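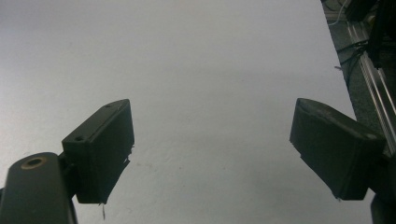

Whether a machine can switch on a lamp without making a mess of it is what I keep coming back to whenever I do the Lekness table check, and I've done a fair few of them now. It's a small chore, my gran could do it half asleep, and it still takes a whole form before I'm happy for anyone to start. The form begins at the fingertips. Pads first, always, and with the fingers spread as wide as these you get a proper look at them -- there's a thin pale strand dangling under the left one, and I'd want that sort of thing off before work starts. It could be nothing but a bit of thread. It could also get itself stuck to whatever you pick up next.

Search checklists Go Advanced

February, by the Lekness bench tester

I use the long Drolumus form, which has 31 lines on it, and I've only typed out the ones I had something to say about. Marks are OK, WATCH or FIX. If you're after the lines about fire exits and first aid, they're on the full form and I've nothing clever to add to them.

PART A: PADS AND FINGERS

A1. Pads fitted square and tight. OK. Waggle each one by hand. I do it with the power off and I don't trust my eyes for this at all, a loose pad can look lovely.

A2. Loose strands, fluff, tape ends. WATCH. See above. Tweezers, please, and no pulling with your teeth (yes, I've seen it done).

A3. Pad edges whole, no chips or peeling. FIX. One lower edge is ragged, and the other has a frayed strip hanging off it. For wiping down a worktop I'd let it go. For anything with a shiny finish, or a cable you don't want snagged, I'd swap both pads as a pair. Perić do the replacements and they take ages to arrive, so order before you need them.

A4. Table clear of grit and crumbs. WATCH. There's a tiny brownish fleck between the fingers and a few darker specks off towards the left. You or I would brush that away without thinking, and it's the bit of housework I'd most like a machine to do for itself! So far it hasn't happened on any table I've checked. They'll go for the object you asked for and work round the crumb all day.

A5. Cables on the table run clear of the fingers. OK. The black one off the top of the blue thing goes up and away. I'd like it clipped all the same.

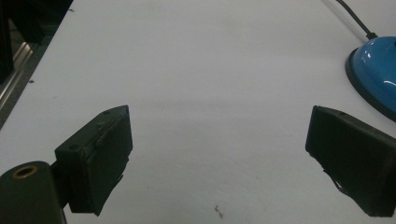
PART B: THE CHORE ITSELF

B1. Object sits flat and doesn't rock. OK. A round base helps no end. I once passed a table with a three-legged stool on it and regretted it for weeks.

B2. Switch can be reached without leaning on the shade. OK. It's a small dark switch on the base, in front of the shade, so there's room to come at it from the front. Small is the trouble, though. A fingertip is soft and it feels the click. A boxy pad presses a patch as big as itself and has to be told whether anything happened. My rule for home chores is that if you'd struggle in oven gloves, the machine will too, and that rule has held up better than most of the brochures.

B3. Mains lead away from hands and jaws. WATCH. It goes off the back of the lamp, over the far edge of the board and up on to the wood behind. Fine for switching on and off. If the chore changes to "move the lamp over there", do this line again from scratch, and look at the plug end as well.

B4. Gripper cables have slack. OK. One trails back over the hand and the other hangs down the side. Reach as far as the job needs, then a bit further, and stop if you feel a tug.

B5. Glare. WATCH. A white board with a lamp shining straight down at it is hard on cameras and not much fun for people either. I turn the room lights up so the difference isn't so harsh. The form has no line for this and I've written it in the margin every single time.

B6. Sleeves. OK, but snug cuffs only. Loose knitwear and jaws don't mix.

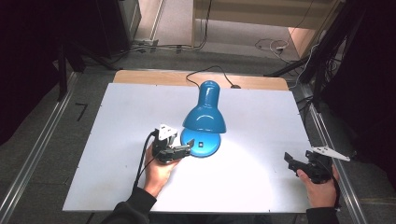

Part B: lamp lit, one gripper close up to the base and the other over to the right.

PART C: WOULD I LET IT LOOSE AT HOME?

This part isn't on the Drolumus form, I just add it. Marks out of 5, for hands-off machine work with a person in the next room.

Lamp on and off: I'd give it 2. The reaching is good now, really good, and the pressing is where it comes unstuck.

Wiping the table: a bit better, so long as you do the crumbs yourself.

Folding: please don't ask. Rellance sent me a very cheerful leaflet on it and I've put it in the drawer.

Shop-floor chores do better across the board, mainly down to everything being bolted where you left it. A house moves. Somebody shifts the lamp to make room for a mug and you're back at B1.

Next check when the pads come.

Comments (3)

solderandtea: Agree on A3, but why both pads? I only ever change the bad one and it's been all right. Might be luck.

oldbenchhand: The oven glove rule is going up on our wall. We tried a rocker switch in place of a push one and it was far easier to hit. Worth a go before you spend money on pads?

nettlefield: Which line of the form covers table rails? I've got a copy with 39 lines and it's in a completely different order to yours.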